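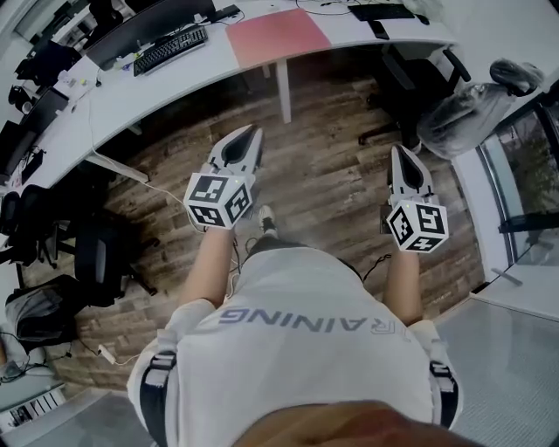 Hülya Ertürk wanted to know whether she could set up table bookings for the tasting menu before the wine list was loaded. Yes, you can - I do it that way myself, and the wine pairing just stays grayed out until the list is in.

Setting up bookings in Fisodus
15th September, by Silvan Ortner

I wrote this section of the guide after getting our own dining room in Cliltville onto the system, so the numbers are ours. Swap in your own as you go!

Before you start

Have your floor plan and your opening hours handy. You'll also need the manager login (the waiter login won't show you the Tables tab, and I lost a whole evening to that).

Adding your tables

1. Open Tables and choose New Room. Type the name guests will see, so "Terrace" and please not "Room B".

2. Add each table with its smallest and largest party. We have 11 tables inside, and three of them can be pushed together for a big family.

3. Tick Joinable for any tables that can be pushed together. Save before you leave the page.

Note: Fisodus treats a joined table as one booking. If you split it later, both halves keep the original guest name, and you'll have to fix the second one by hand.
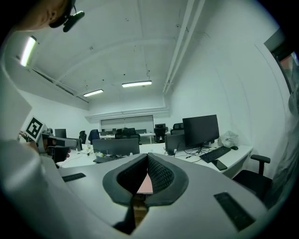

The guest name also prints on the kitchen ticket, so it's worth fixing before service starts. Our chef, Hanna Boiko, once sent out two birthday desserts to the same Mr. Hnatiuk and I still hear about it.

4. Set your seating times. I leave 20 minutes between arrivals on busy nights and turn the gap off completely at lunch.

5. Under Menus, attach the tasting menu to dinner only. Anything left on All Day will show up for breakfast too, truffle course and all.

Caution: don't press Publish while you're still editing seating times. Guests can book the old slots until you save, and those bookings won't move by themselves. 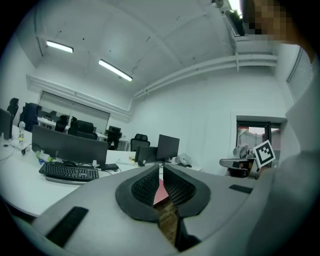 6. Press Preview and make a pretend booking for two, then one for your largest party. Check that the confirmation email has the right address and phone number.

7. Cancel both pretend bookings, then press Publish. The new tables show up on your website after a refresh.

Deposits are in the next section. Leave them switched off until you've read it.

600 views | 3 comments | 20 shares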